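Ungate hand-guided grippers: table-clearing sessions, gallery

Last updated: 01/09/2026

A selection from the household set recorded for the Ungate project at Grudville. Tasks are shown by hand: the operator carries the gripper, closes it on the object and moves it, and the recording is later used to train the arm. The set holds 474 accepted takes. Notes by Shiela Gatchalian. 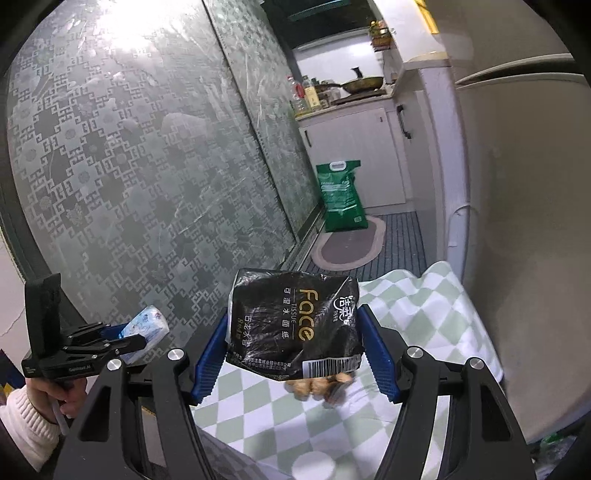 1. Two grippers, soft packs

Facial tissue pack held between the ridged blue finger pads, with a blue-and-white soft pack in the jaws of the second gripper. Thin plastic film creases under load and throws reflections along the wrinkles, so packs of this type are labelled separately from boxes and tins.

2. Notes on grip

Operators are asked to close the fingers slowly and to stop as soon as the pack is held. Squeezing harder gains nothing with soft goods and shifts the contents to one end. The toothed pads were kept for the whole set - the smooth ones supplied by Cruzado are used only for glass and crockery.

3. Notes on two-handed takes

Each gripper is logged as its own track and the two are matched afterwards by clock. A take is rejected if the tracks drift apart by more than 17 milliseconds. Most rejections in December came from this fault, and restarting both units together before each session cleared it. Left and right are always given from the operator's side.

4. Notes on rooms

Sessions are held in ordinary homes with the furniture left where it stands. Patterned cloths and patterned glass are allowed. Strong glare is noted in the log but is not grounds for rejection unless tracking is lost. Repeating patterns can confuse position tracking, and takes with a jump in the path are sent back to Grerkside for checking by eye.

5. Numbering

Take numbers run to 1,082 and include rejected takes, which keep their number and are marked R. Version 2 of the log sheet adds a column for object stiffness. Older sheets have not been converted - please quote the sheet version with any take number when writing in.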